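To: members list
Subject: Re: Catch reporting and the fishing line amnesty at Isum Reservoir
Date: 7 August 2025

Dear members,

The office has received several replies to the notice sent in May. As the points raised overlap, the message quoted most often is reproduced here and answered for the whole list.

> The notice says that all anglers on the east bank must now return
> a catch card, including those who release everything. Does this
> apply to day-ticket holders as well? I fish Isum perhaps twice a
> season and was not given a card at the gate. I would also like to
> know whether the limit of two rods still stands, as the board at
> the Romaniuk landing says something different.

Catch cards are required from every person who fishes the reservoir, whatever type of ticket is held. A card marked "no fish" is a valid return and is as useful to the fishery as any other. Cards were out of stock at the gate for part of the early season. A further 2000 have been printed and are now held at the gate and at the Zandano tackle shop.
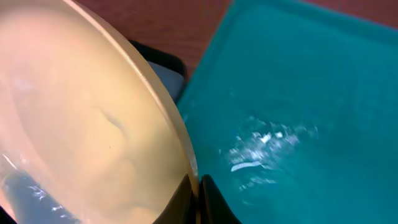

The limit remains 2 rods per angler. The board at the Romaniuk landing refers to the old winter rule for pike and will be replaced. Until then, members should follow the printed ticket — in any disagreement between a board and the ticket, the ticket applies.

Regarding the stocking program, the reservoir received 3895 trout this spring, delivered in separate loads and released from the dam end. A further 500 fish are on order for the fall. The exact date depends on water temperature and will be sent to this list when it is known. The dam end will be closed to fishing on the day of release and on the day after it.

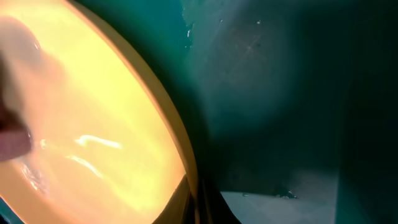 Glossy yellow-orange surface with a tan-beige rim.

Members have also asked about discarded line. The bins at the Drelon parking lot accept monofilament and fluorocarbon only. Braided line, hooks, and lead should be handed in at the gate in a closed container. Please cut monofilament into short lengths before it is placed in the bin. Line left in the reeds remains the most frequent complaint received from the bird survey group, and tickets may be withdrawn for repeated offenses.

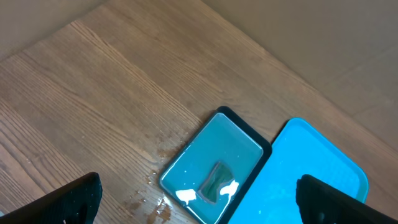 Night fishing is permitted from the north bank only, by season ticket, and must be booked through the office. Bookings by text message are not accepted. Vehicles may not be left at the Drelon lot overnight; the gate parking area should be used instead.

Replies sent to this address go to the full list. Questions concerning an individual ticket or a refund should be sent to the office directly, with the ticket number in the subject line.

Membership Office
Isum Reservoir Fishery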